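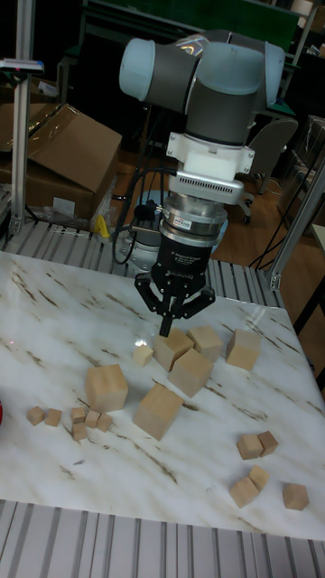 Holzwürfel naturbelassen, gemischte Kantenlängen, auf Tischplatte in weißer Marmoroptik

Delero Rohwürfel, Sortiment gemischt

Teilen 21 Kommentare 4

Unbehandelte Massivholzwürfel in drei Größenklassen (klein, mittel, groß) für Werkstatt, Unterricht, Modellbau und Versuchsaufbauten. Lieferung ohne Lack, Öl, Wachs oder Beize. Die Maserung ist auf allen Flächen sichtbar, die Kanten können etwas dunkler ausfallen als die Flächen. Das Sortiment wird von Panetti konfektioniert und über das Lager Trarivdale ausgeliefert.

Material und Ausführung

Helles Laubholz, kammergetrocknet, Restfeuchte bei Auslieferung zwischen acht und zehn Prozent. Die Würfel werden aus gehobelten Kanteln gesägt, allseitig geschliffen und an den Kanten leicht gebrochen. Eine Fase im eigentlichen Sinn ist nicht vorhanden. Wer eine definierte Fase benötigt, bestellt die Ausführung F (siehe Varianten).

Hirnholzflächen nehmen Farbe und Leim stärker auf als Längsholzflächen. Das ist bei jedem Würfel auf zwei gegenüberliegenden Seiten der Fall. Äste bis Stecknadelkopfgröße sind zulässig, Risse und ausgebrochene Ecken sind ein Reklamationsgrund. Farbunterschiede innerhalb einer Packung sind naturbedingt und werden nicht aussortiert.

Maße

Klein: Kantenlänge 25 mm
Mittel: Kantenlänge 40 mm
Groß: Kantenlänge 60 mm
Maßtoleranz: ± 0,3 mm je Kante bei Auslieferung
Winkligkeit: 0,2 mm auf 40 mm Messlänge
Schliff: Korn 180, Hirnholz Korn 240

Die Toleranzangabe gilt bei Raumklima (20 °C, 50 Prozent relative Luftfeuchte). Quer zur Faser arbeitet das Holz stärker als längs. Ein großer Würfel kann nach längerer Lagerung in feuchten Räumen außerhalb der Toleranz liegen und kehrt nach Trocknung in der Regel annähernd auf das Ausgangsmaß zurück. Für Messaufgaben sind die Würfel nicht vorgesehen.

Verwendung

Das Sortiment ist so abgestuft, dass sich lockere Anordnungen ebenso legen lassen wie dichte Gruppen mit aneinanderliegenden Flächen. Typische Anwendungen sind Sortier- und Stapelübungen, Volumenvergleiche, Massenmodelle im Architekturunterricht, Unterleghölzer beim Verleimen kleiner Werkstücke und Füllkörper für Packversuche.

Für Stapel gilt: große Würfel nach unten, Hirnholz auf Längsholz nur dann, wenn die Reibung nicht gleichmäßig sein muss. Geschliffenes Hirnholz verhält sich auf glatten Flächen anders als Längsholz. Bei Reihenversuchen empfiehlt sich eine einheitliche Ausrichtung der Faser. Dazu kann eine Hirnholzseite mit weichem Bleistift markiert werden; der Strich lässt sich mit Korn 240 wieder abnehmen.

Unterlage

Geeignet sind glatte, ebene und geschlossene Oberflächen. Auf hellen Platten mit Marmor- oder Steindekor heben sich die Würfel im Ton weniger ab als auf dunklem Grund. Wo der Kontrast eine Rolle spielt, ist eine dunkelgraue, matte Unterlage vorzuziehen. Auf Hochglanzflächen können Schleifstaubreste sichtbar werden - die Würfel vor dem ersten Gebrauch trocken abbürsten. Offenporige Steinplatten können Kratzer in den Flächen der Würfel hinterlassen, vor allem beim Schieben über die Kante.

Varianten

Ausführung N: naturbelassen, Kanten gebrochen (Standard)
Ausführung F: naturbelassen, umlaufende Fase 1 mm
Ausführung G: grundiert, weiß, nur Größe mittel und groß
Ausführung B: mit Zentrierbohrung 5 mm, nur Größe groß, Bohrtiefe 30 mm

Ausführungen können innerhalb einer Bestellung gemischt werden, innerhalb einer Packung nicht. Ausführung G ist von der Rückgabe ausgeschlossen, sobald die Innenfolie geöffnet wurde.

Packungsgrößen

Handpackung: ein gemischter Satz im Baumwollbeutel, Schwerpunkt auf kleinen Würfeln
Klassenpackung: mehrere Sätze im Karton, nach Größe getrennt eingelegt
Gebinde: 2.000 Würfel einer Größe, lose im Sack auf Palette
Großgebinde: 4.000 Würfel, nur Größe klein, lose im Sack auf Palette

Gebinde werden nach Gewicht abgefüllt. Eine Abweichung von bis zu einem Prozent der Stückzahl ist möglich und kein Mangel. Hand- und Klassenpackungen werden einzeln ausgezählt.

Oberflächenbehandlung durch den Anwender

Die Würfel können gewachst, geölt, gebeizt oder lackiert werden. Wasserbasierte Produkte stellen die Faser auf; nach dem ersten Auftrag mit Korn 240 zwischenschleifen. Hirnholz vor dem Beizen mit verdünntem Leimwasser absperren, sonst wird es deutlich dunkler. Bei Acryllack zwei dünne Schichten auftragen und zwischen den Schichten vollständig trocknen lassen. Lackierte Würfel nicht unter Druck lagern, die Flächen können verkleben.

Verleimung mit handelsüblichem Weißleim. Hirnholz an Hirnholz hält nur gering belastbar. Für dauerhafte Verbindungen Längsholzflächen wählen oder verdübeln.

Reinigung und Lagerung

Trocken abwischen oder mit leicht angefeuchtetem Tuch reinigen und sofort abtrocknen. Nicht tauchen, nicht in die Spülmaschine geben. Druckstellen ohne Faserbruch lassen sich mit einem feuchten Tuch und dem Bügeleisen auf mittlerer Stufe anheben; die Stelle danach nachschleifen.

Lagerung trocken, nicht neben Heizkörpern und nicht in dicht schließenden Kunststoffbehältern. Der Baumwollbeutel der Handpackung ist für die Dauerlagerung geeignet. Säcke der Gebinde nach Anlieferung öffnen und mindestens zwei Tage im Verwendungsraum stehen lassen.

Zubehör

Bastos Sortierkasten, drei Fächer, passend zur Handpackung
Bastos Sortierkasten, sechs Fächer, passend zur Klassenpackung
Ersatzbeutel Baumwolle, Kordelzug
Schleifblock Kork mit zwei Bögen Korn 240
Prüflehre Kunststoff für alle drei Kantenlängen

Die Prüflehre dient der Zuordnung der Größenklassen und ersetzt keinen Messschieber. Die Fächer der Sortierkästen sind auf die Nennmaße ausgelegt. Lackierte große Würfel können darin klemmen.

Sicherheitshinweise

Das Sortiment ist Werk- und Versuchsmaterial und kein Spielzeug. Kleine Würfel nicht für Kinder unter drei Jahren zugänglich machen. Beim Schleifen und Bohren Staubmaske tragen und absaugen. Kleine Würfel beim Bohren immer einspannen, nie von Hand halten.

Lieferung

Hand- und Klassenpackungen ab Lager Trarivdale, Versand als Paket. Gebinde und Großgebinde per Spedition, Anlieferung frei Bordsteinkante. Bestellungen der Ausführungen F und B werden gesammelt gefertigt, die Lieferzeit verlängert sich entsprechend. Im Dezember wird nicht gebohrt; Bestellungen der Ausführung B aus diesem Monat gehen im Januar in die Fertigung. Abholung nach Anmeldung möglich, samstags nur Handpackungen.

Reklamationen bitte mit Chargennummer. Sie steht bei Handpackungen auf dem Einnäher des Beutels, bei Klassenpackungen auf der Kartonstirnseite und bei Gebinden auf dem Sackanhänger. Einzelne Würfel tragen keine Kennzeichnung.

Häufige Angaben aus Rückfragen

Einzelwürfel sind nicht lieferbar. Nachbestellungen einer einzelnen Größe sind ab Klassenpackung möglich. Eine Zusage auf gleichen Farbton zu einer früheren Lieferung kann nicht gegeben werden, auch nicht bei Angabe der alten Chargennummer. Zwischengrößen mit 30 und 50 mm sind nicht im Programm. Zuschnitt nach Maß ab 2.000 Stück auf Anfrage, Mindestkante 15 mm.

Kommentare 4 Teilen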